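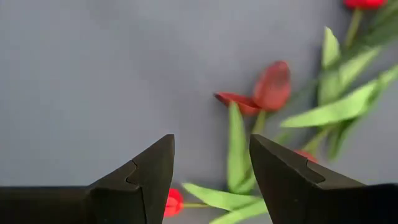 Three red tulips with their leaves, laid out on a grey surface.

How to keep cut tulips upright for a week

Tulips carry on growing after they are cut. The stems can lengthen by a few centimetres in the vase and they bend towards the window as they go, so a bunch that was neat on the first evening can be sprawling by the third. You can slow this down with a clean vase, cold water and a bit of newspaper.

What you need

A sharp knife or a pair of florist's scissors
A tall, straight-sided vase
Two or three sheets of newspaper or brown paper
A rubber band or some soft string
Cold tap water
A bucket or deep jug

Choosing the flowers

Buy tulips while the buds are still closed but already showing their colour. Wholly green buds sometimes fail to open indoors. Squeeze the bunch gently near the leaves: fresh ones squeak a little. Avoid any with yellow leaf tips or slimy ends.

If you are cutting from the garden, go out early in the morning. By May most of what is left will be the late kinds, and these have longer stems and need a heavier vase. Cut low down and leave at least two leaves on the plant if you want the bulb to flower again. Bulbs grown only for cutting can be pulled up whole and composted afterwards.

Step 1. Wash the vase

Use hot water and washing-up liquid, and a bottle brush if the neck is narrow. Rinse well. A brown line left inside the glass from the last bunch will cloud fresh water within a day.

Step 2. Strip the lower leaves

Pull off any leaf that would sit under the water. Pull downwards, holding the stem firmly just above the join. Leave the upper ones on. Sand often collects at the base of the leaves, so run the stems under the tap.

Step 3. Trim the stems

Take off 2 cm from the bottom of each stem. If the end is white, carry on cutting until you reach green. A slanting cut is usual, though a straight one works just as well for tulips. Scissors from the kitchen drawer tend to crush the stem, so a knife on a board is better if you have no florist's pair.

Step 4. Wrap and soak

Line up the heads and roll the bunch in newspaper, quite tightly, so that the paper comes just above the flowers and stops short of the stem ends. Put a rubber band around the middle. Stand the roll in a bucket of cold water, deep enough to reach a third of the way up, and leave it somewhere cool and dark for two hours. Very floppy flowers can stay there overnight.

The stems stiffen as they take up water and will set in whatever shape they are held in, so check that the roll is standing straight and has not slumped against the side.

Step 5. Arrange

Unwrap the bunch and put the flowers in the vase with about 12 cm of cold water. The vase should come halfway up the stems. For a looser look use a shorter vase with a wide mouth and let them fall outwards.

Keep daffodils out of the same vase. Their sap clogs the stems of other flowers. If you want the two together, stand the daffodils in their own water overnight first and do not recut them afterwards.

Day-to-day care

Top up with cold water every day and change it fully every second day. Trim a little off the ends each time you change it. Turn the vase half a turn each morning if it stands near a window.

Keep the vase away from radiators, the top of the television and the fruit bowl. Ripe apples and bananas give off a gas that ages the petals. A cool hallway at night will add a day or two.

If they droop anyway

Recut the stems, wrap the bunch again and repeat step 4. This can be done twice with the same flowers. Pennies, aspirin and lemonade are all often suggested, and Agustina Lucero, who tried each of them for our spring notes, found no difference from plain water.

When the petals start to drop, tip the water down an outside drain and put the stems on the compost heap. Tulips are poisonous to cats and dogs, so pick up fallen petals and leaves as you go.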